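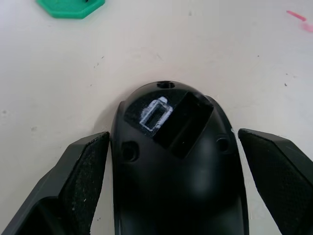 Skip to content
Forums / Workshop and Repair / Adhesives and Surface Cleaning
Search the forums... Go

Removing dried adhesive from black plastic housings

Flesolport_Workroom wrote:

Members are asked for their advice on the following. Our workroom receives moulded plastic housings from discarded office equipment, chiefly the curved outer shells of computer mice and similar small items. Those in sound condition are cleaned and set aside for reuse. The present batch consists of 163 pieces, most of them black.

The recurring difficulty is a white, powdery residue left where a small part or label was once bonded to the shell. It commonly takes the shape of the old part, so that one is left with a hollow rectangle in white on an otherwise presentable surface. Our written procedure calls for warm water and dish soap, followed by a plastic scraper. This removes the loose material and smears the remainder outward, which makes the mark larger.

I would be grateful to hear what other workrooms use, and whether the procedure should be amended.

clurkov_stores wrote:

The first matter to settle is whether the mark is adhesive at all. Black plastic turns white when it is scraped, and the two are easily confused. Place a drop of water on the mark. If it darkens while wet and whitens again on drying, that does not settle the question, but it does suggest a roughened surface. If a fingernail lifts crumbs from it, there is glue present.

For glue, we use isopropyl alcohol on a cotton swab, left for 20 seconds and then wiped in one direction only. The cloth is turned after each pass. Wiping in circles produces the smearing you describe.

Urkell Repairs wrote:

I must disagree with the use of alcohol as a general rule. Some glossy plastics lose their shine or develop fine cracks near screw holes, where the material is already under strain. We had 11 shells spoiled in this manner in March, all of them at the posts. Our practice is now to use vegetable oil, left overnight under a small piece of paper towel, then soap and water. It is slow, but the colour and finish have remained even.

clurkov_stores wrote:

With respect, the cracking may have been present before cleaning. A screw driven too tightly will do the same. We have used alcohol on black housings for 11 years and have no record of such damage. I would also caution that oil finds its way into recessed holes and slots and is difficult to remove from them. Any new adhesive applied afterward will not hold.

Urkell Repairs wrote:

The point about new adhesive is accepted. Where a part is to be bonded in the same position, oil is not suitable. I maintain that alcohol should be tested on the inside of the shell first, and that the holes should be kept dry.

bélanger_bench wrote:

May I suggest that the answer depends on the intended use of the housing. If the mark will be covered by a new part, there is no reason to pursue a perfect finish. Remove what is loose, level the edge and proceed. If the mark will remain visible, sanding should be avoided altogether, as it will leave a dull grey patch that is more noticeable than the original residue.

One further note concerning the work surface. A pale bench top is helpful for inspecting dark parts, but it also gathers specks and scuffs, and grit on the bench will scratch a glossy shell when it is turned over. We lay down a clean microfibre cloth before any work begins and shake it out between pieces.

Flesolport_Workroom wrote:

Thank you to all who replied. The water test will be added to the procedure as a first step. We will try alcohol on the inside of several shells before deciding on the remainder, and oil will be held in reserve for pieces that are not to be bonded again. The plastic scraper will be withdrawn for now.

Could clurkov_stores advise what strength of alcohol is used? Our supplier offers two.

clurkov_stores wrote:

The weaker of the two should be sufficient. It dries more slowly, which allows the glue time to soften.

Urkell Repairs wrote:

On that, at least, we are in agreement.

Previous topic | Next topic | Back to Workshop and Repair
This site uses cookies to keep you signed in and to remember your settings. Accept | Manage preferences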